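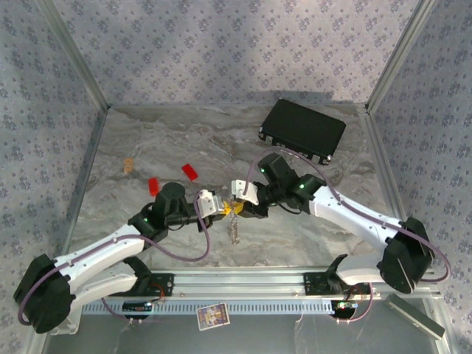 Looking after a common room kitchen

I've been making the coffee in our college common room for eight years now, and people keep asking how I get the big urn so clean. Citric acid! Two tablespoons in a full urn, bring it up to the boil, switch off and go and do something else for an hour. Then empty it and rinse it twice (three times if you're fussy, and I am). I do ours at the end of every term, plus once in May when the exam boards are in and the thing never gets a rest.

Tea stains in the cups come off with bicarbonate of soda on a damp cloth. Don't use a scourer on anything with the college crest, as the gilt goes first and then the old fellows start writing notes. Cadi Sayce scrubbed a whole shelf of them before a guest dinner and we've had plain white saucers at the far table ever since.

Leather armchairs just want a wipe with a barely damp cloth and a thin coat of cream left overnight. Keep them well away from the radiator, even if Professor Ruppert has dragged hers back there again by Monday.
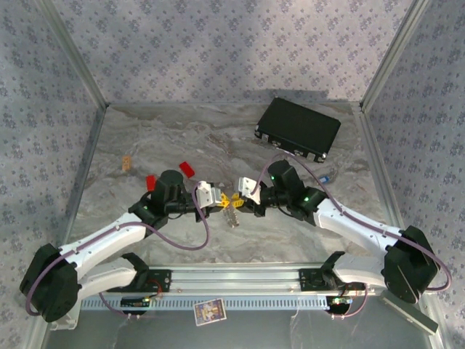
How do you get coffee rings off a polished table?

Try a little plain mayonnaise on the white ones, left for a couple of hours and buffed off with a soft cloth. Dark rings have gone into the wood and will need a proper polisher.

Newspapers I keep for a week, then they go under the sink for wrapping the good glasses.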